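Notes for Session 4: Recording Demonstrations
Course leader: Shirley Pilkington. Lab supervision: Zeeshan Abbasi, Ashworth room.

There are two ways to show the arm a task in this course. In kinesthetic teaching you hold the arm and move it through the task yourself. In teleoperation you stay outside the work area and drive the arm with the hand controller. Both give you the same kind of log: joint positions, gripper opening, and the wrist camera video, all on one clock.

Hand guiding is easier to learn and most groups get a usable recording on the first day. Its weak point is that your hands and sleeves get into the video, and the policy may learn to depend on them. Teleoperation keeps you out of view, but you lose the sense of contact and tend to push too hard.
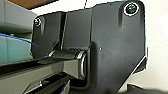

A demonstration starts at the home pose and ends at the home pose. If you fumble a grasp, carry on and recover, then mark the episode as "recovery" in the log. Do not stop halfway and restart inside the same file. Pauses longer than 2 seconds should be trimmed before you hand in the data, or the trained arm will learn to wait.

Vary the starting position of the part between episodes. Last October one group recorded 200 episodes with the part in the same spot. After filtering they had 151 left, and the policy failed as soon as the part was moved by the width of a finger.

Training settings for the lab are fixed at 2000 steps so that groups can compare results. Change the data, not the settings.

Terms to know
Episode: one complete recording of the task.
Action: the command sent to the arm at one time step.
Covariate shift: at run time the arm drifts into states that the demonstrations never covered. Small errors add up.

Before the next session
Read the Lockwood and Bellamy handout, sections on filtering and replay. Replay one of your own episodes on the arm at half speed with Zeeshan present. Write down where the replay differs from the recording.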